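Section 4: Setting Up the Flurulico Under-Sink Water Filter

Before you start

Read this section through once. You will need an adjustable wrench, a towel and a bucket. Clear the cabinet so you can reach the cold water valve. The filter works on cold water only.

CAUTION: Do not connect the filter to the hot line. Hot water will damage the cartridge and the housing seals.

4.1 Fitting the bracket

1. Hold the bracket against the cabinet side wall and mark the two screw holes. Leave 12 inches of free space underneath so the cartridge can be dropped out later.
2. Drill the pilot holes.
3. Drive in both screws and hang the filter head on the bracket. It clicks when seated.

4.2 Connecting the water line

1. Close the cold water valve and open the faucet to let the pressure out.
2. Put the bucket under the valve and undo the faucet hose.
3. Screw the Asau adapter onto the valve by hand, then give it a quarter turn with the wrench.
4. Push the blue tube into the port marked IN and the white tube into the port marked OUT. Tug each one gently. A tube that slides back out has not gone in far enough.

Note: Cut the tubes square. A slanted cut is the usual cause of a slow drip at the port.

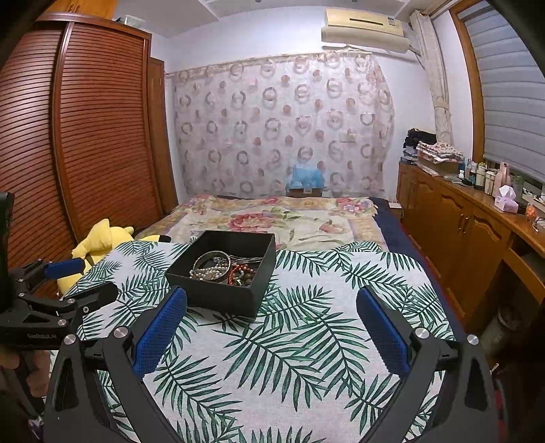

Aba Darko wrote to us that her drip stopped only after she trimmed the tube a second time with a sharp blade, and that scissors had squashed the end out of round. We now suggest a utility knife or a proper tube cutter for this step.

4.3 First flush

1. Twist the cartridge into the head until the arrows line up.
2. Open the cold water valve slowly - half a turn, then wait and look for leaks before opening it fully.
3. Run the faucet for 12 minutes. Gray water at first is normal carbon dust.
4. Wipe every joint dry and check again with a paper towel before bed.

CAUTION: If a joint still leaks after tightening, close the valve and leave it closed. Do not use pipe tape on the push-in ports.

4.4 Changing the cartridge

Replace the cartridge after 3,000 liters or when the flow drops. Spare cartridges are sold under part number 172. Repeat the first flush each time.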